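Treklow is looking for a workshop mechanic, Drurlow

Treklow makes luggage racks, crash bars and hand guards for adventure motorcycles. We are a small company, six people in one workshop, and our orders have grown since we started to deliver to Kjærgaard. Therefore we search for one more mechanic, 40 hours per week, with start in April.

Your work will be to mount test parts on customer motorcycles, check the fit together with our designer, and write down what must be changed. You will also build small series of brackets and pack them for shipping.

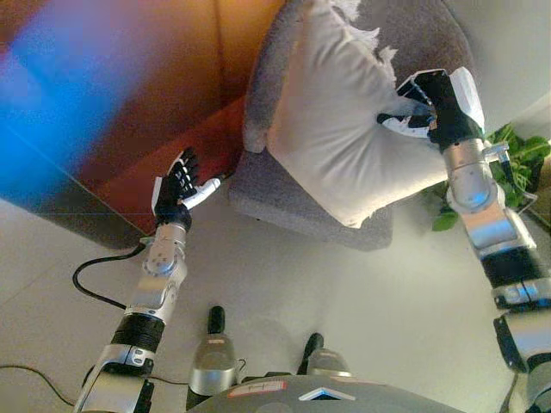
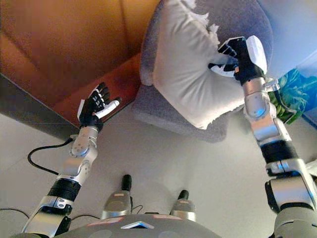

We ask for at least two years of experience with motorcycles, in a shop or a racing team. You should be able to read a technical drawing and to weld thin steel tube. A motorcycle license is necessary, because every rack is tested on the road before we sell it. English is enough for the daily work.

We offer a permanent contract, 30 days of vacation and parts for your own motorcycle at cost price. Two times per year we go to Tondow for longer test rides, and the hotel is paid by us.

Please send your application by 28 December 2018 to the Treklow office in Drurlow. One page is fine. Tell us which motorcycles you have worked on and what you did on them.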